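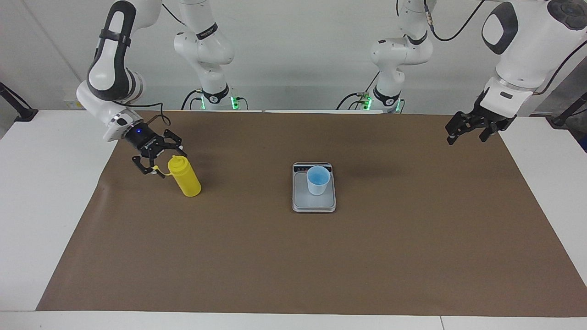
Emanuel Ene asked under the last part why we weigh the pour at all, when a marked cup and a pair of eyes would do the same job. They would, for one pour. The scale earns its place when you want to run the same pour again and again with slightly different settings and compare the results the next morning. A reading in grams can go in a table. "A bit under the line" can't.

Two-arm squeeze and pour: setting up the bench
Part of the Hirnness build notes. Last changed Mar 2, 2020

This part covers laying out the table, teaching the pick-up, and getting a repeatable squeeze from a soft bottle into a cup on a kitchen scale. It assumes both arms are mounted and homed, and that the stop button works. If you haven't tested the stop button, go back and do it with both arms moving.

What you need

A pair of arms with two-finger grippers
A plastic squeeze bottle with a nozzle cap
A digital kitchen scale that reads in grams
A small light cup
Brown wrapping paper, wide enough to cover the working area
Masking tape and a soft pencil
Water
A notebook, or a spreadsheet if you prefer

Any squeeze bottle will do if the gripper opens wide enough to go round it. Check that before you teach anything. We lost an evening to a bottle that fitted beautifully at the neck and not at all round the body.

Laying out the table

Cover the table with a single sheet of paper and leave a margin at the edges for the tape. Pull it flat before taping. A ripple will roll a bottle on its side, and the pick-up depends on the bottle being where you left it.

Put the scale near the middle, where either gripper can come down over it without the elbow straightening out. Turn it on and press each corner lightly. If it rocks, move it. Ours rocked over a joint between table panels and the reading crept upwards for as long as we watched it.

Draw round the scale in pencil. Then lay the bottle down, draw round that too, and mark the nozzle end with an arrow. The pencil lines are for you, for putting things back between runs. The arms don't use them.

Set the cup on the scale, towards the back of the platform, and draw nothing there. Use the edge of the platform to judge its position.

Naming the arms

Decide now which arm is right and which is left, and write it down. We name them from the robot's side, as if it sat behind the table facing you, so the robot's right arm is on your left when you stand at the front. Irina Neagu swapped these in the Hesach config in the first week and sent the wrong arm to the scale at full speed. Put a strip of tape on each one if that helps.

Teaching the pick-up

1. Empty the bottle and put its cap on. Lay it in its outline.
2. Bring the right arm to a point above the bottle with the gripper open. Save this as "hover". It should be high enough to clear the cap and anything hanging off it. If your cap has a strap, keep it out from between the fingers and the bottle.
3. Lower the arm slowly until the fingers are either side of the body, below the shoulder of the bottle. Leave a gap of 3 mm between the fingertips and the paper. Save this as "grasp".
4. Close the gripper at the lowest force setting you have. Raise it until the bottle stops slipping when you tug it by hand, then stop.
5. Lift straight up and hold. Save this as "lift".
6. Put the bottle back, return to hover, and run the whole sequence at low speed.

Keep the wrist cable in view while you do this. It needs enough slack for the wrist to turn the bottle over, and that slack will catch on a cap or a cup if it's left to hang low. Moataz Filali ties ours back with a strip of hook-and-loop at the forearm. Cable ties are too stiff and they mark the sleeve.

Keeping the left arm out of the way

Park the left arm above the back corner on its own side, gripper open and pointing down. Choose a position it can reach from anywhere without passing over the scale. It has no part in the pour itself. Its job comes later, when it moves the cup, and until then it should hold still. If your arms shake the table when they move, any movement during the pour will show in the reading.

Teaching the pour

Fill the bottle with water to just under the shoulder and dry the outside. Zero the scale with the cup on it.

From lift, bring the nozzle over the cup and tilt the bottle until it points down. Keep the tip clear of the rim. If the nozzle touches the cup you are weighing the arm as well, and the number means nothing.

Now close the gripper in small steps. Nothing will happen for the first few, then a dribble, then rather a lot. Note the step at which the dribble starts. Open the gripper again by the same amount and the bottle will draw air and stop. If it keeps dripping, tilt it back to level before opening.

We aim for 20 g. Squeeze for 2 seconds, release, tilt back, wait for the display to settle, and write the number down. Change only the squeeze depth until you're near the target, then leave everything alone.

Running the test

Do 20 pours at the same setting. Refill the bottle to the same level each time. A full bottle and a half-empty one squeeze quite differently, and if you let the level drop you'll see the weight drift through the run and blame the gripper.

Empty the cup, wipe it, put it back and zero the scale before each pour. Kitchen scales switch themselves off after a while. Ours does it silently, so press the button even if you think it's awake.

Common faults

Bottle twists in the grip when it tilts. The fingers are too far from its middle. Move the grasp point along the body.

Reading jumps before the pour starts. Something is touching the cup or the paper is lifting under the scale.

First pour is light, the rest are fine. Air in the nozzle. Do one squeeze into the sink before the run.

Gripper closes but the fingers don't meet the bottle evenly. The bottle has rolled. Check the outline, and check the paper for ripples.

Arm stops with a force warning on the way down. It has met the paper or the table. Raise the grasp point slightly and teach it again.

The pose files and a blank results table are in the Trunbridge folder. Nelu Costache has added a version for single-arm benches, with the cup moved by hand. The next part covers the left arm picking up the cup once it has been weighed.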